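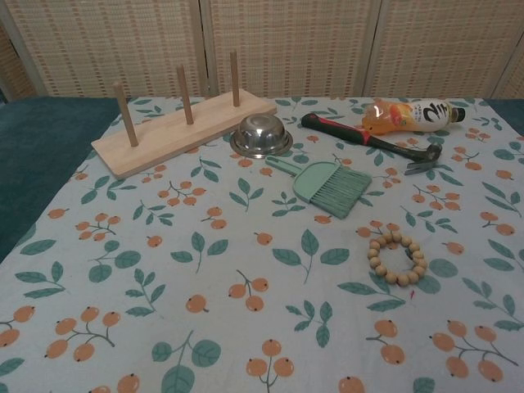 Jan 30, 2024

Vallura, the returns and repair business on the edge of Plutach, has handed most of its heavy sorting over to machines this month, and the people who used to do it are getting used to a gentler (and, some of them admit, slightly odd) kind of working day.

The new line, supplied by Ifans, takes in the mixed crates that come back from stores and lifts the goods onto a belt, a job that used to mean bending and reaching for most of a shift. It went live at the start of January after a trial of 9 weeks, and 27 people on the sorting floor have been moved to other work in the same building at the same pay. No jobs have been cut, the company says, and it has promised staff that this will stay the case through the end of the year.

What has taken the place of all that lifting is a good deal of sitting down, looking and deciding. Workers now lay out small groups of everyday things on a table, a hammer next to a metal bowl, say, or a brush near a bead bracelet, and go through them by hand so that the sorting program, called Rurik, has plenty of ordinary clutter to learn from. The tables have patterned cloths on them, and the goods are changed often. Staff have put together 493 of these layouts so far and take turns choosing what goes in, which has become one of the more popular parts of the week!

Not everyone is won over. Several of the longer-serving sorters say they miss the chatter of the old line, where you stood shoulder to shoulder and knew all the news by lunch, and there have been grumbles about stiff necks from the table work. Vallura has answered with a break every hour and a swap of tasks 3 times a shift, and it says better chairs are on order.

A second line is planned for the packing hall, and staff will be asked for their views before it goes in.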